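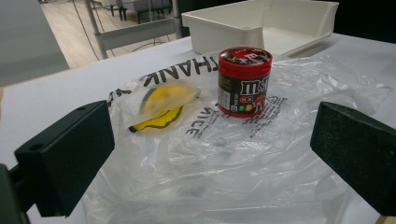

Gripper over the white table: M&M's jar, plastic bag, storage bin.

About Asodeck

Asodeck is a shared workshop where members build their own robots and small automation projects. Trinidad Arrieta started it in July with 8 members and a pillar drill. There are 10 of us now.

The main group project is Kolari, a hand-held gripper with two black fingers. We use it to practise picking up household things before we build the arm it is meant for. Clear plastic bags are still the hardest, as the folds catch the light and the camera loses the edges. Jars with ridged lids are easier.

Members pay monthly and get a shelf, bench time and use of all the tools. Bring your own motors and batteries. Drawings for finished parts go in the shared folder, and anyone can copy them.

New members are welcome, with or without experience. Ask for Trinidad at Unit 5.

Page updated 2023-10-07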